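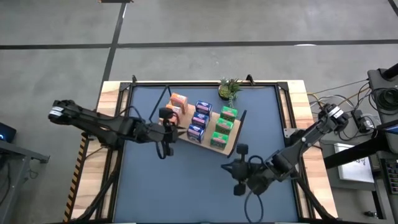 Small boxes, big opinions

I've been thinking way too much about little cereal boxes. You know the single-serving ones, the kind that vanish on a Saturday morning and leave one unloved flavor at the back of the cupboard until December. I like them a lot, mostly because I never finish a big box before it goes stale, and also (fine) because they look so cheerful all lined up.

My question this week was how to set them out. Colors together? One of each in front? The orange ones, then the blue, then the green, like a tiny bookstore? I went with colors together, and that's still my favorite. Blue next to orange is such a good combination, and with a light wood board under them they look like something you'd find at a nice breakfast place.

The trouble is depth. My old cupboard at home is a Storby, and it's deep enough that anything in the second row might as well be in another state. A narrow plank on low legs is so much better for cereal. You get a single row, every front faces out, and whatever doesn't belong with the boxes can go underneath. Grapes, for instance!

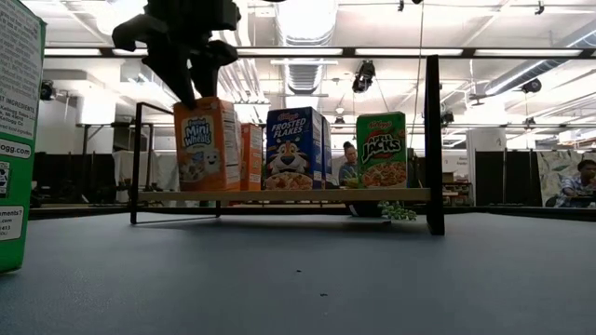
Julska Kitchen Notes, No. 396

I do like a bit of a gap between boxes, by the way. Frosted Flakes and Apple Jacks shoved tight together means you pull one and the other comes along for the ride. Leave a finger's width and you're fine. And the Mini-Wheats can go at the end, where there's room to grab them.

Now, the sorting. I'm a dump-it-all-out person and always have been. My sister sorts straight out of the bag, one at a time, and it makes me itchy to watch. I want all of it flat on the table where I can see what I've got, and then I go one color at a time. It looks awful for a while – there's always a point where I think I've made things worse – but it goes fast after that.
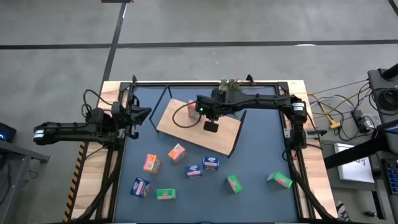
Orange, blue and green, all scattered

I timed myself at home with the batch from Caruso and it took six minutes, including a break to read the back of a box. The old way, stacking them in the Indema basket, was quicker, but then you're digging every single morning and somebody always crushes a corner.

One warning about the all-one-color row: green on green on green is very handsome, and it's also top-heavy. Little boxes lean. Turn them so the fronts face the same way and give them the flattest part of the board.

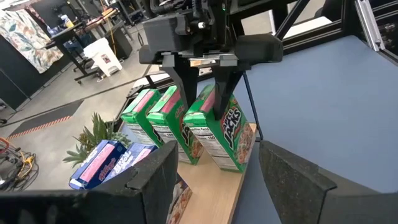 Annick Vidal: I gave up on rows and store mine lying down like books in a suitcase, spines up. Nothing tips, but you do have to learn your cereals by their spines.

I tried it, Annick, and I lasted two breakfasts. I need to see the tiger! Next up is the tea shelf, which is a whole other mess, so send me your tea bag systems if you have one.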